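Doolan, Breltville – set lunch

We booked the four-course lunch at Doolan mainly because dinner there costs nearly twice as much and runs past eleven. The room has 40 seats and was two-thirds full at one o'clock.

Bread came first, a dark rye with cultured butter, and I would have paid for a second round. The crab tart was the best plate of the meal: thin pastry, plenty of white meat, a sharp apple jelly on top. 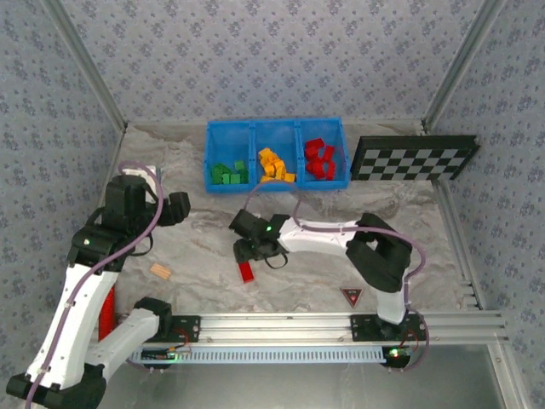 Lamb was next, from Mutwood, cooked pink and served with a barley sauce that needed salt. The cheese course was small – two slivers and a cracker. Pudding was a baked custard with rhubarb, very good.

Service was friendly but slow between the second and third plates. Wine starts at a fair price, though the list climbs quickly and one bottle was marked at 449. I'd go back for lunch in October, when the menu changes.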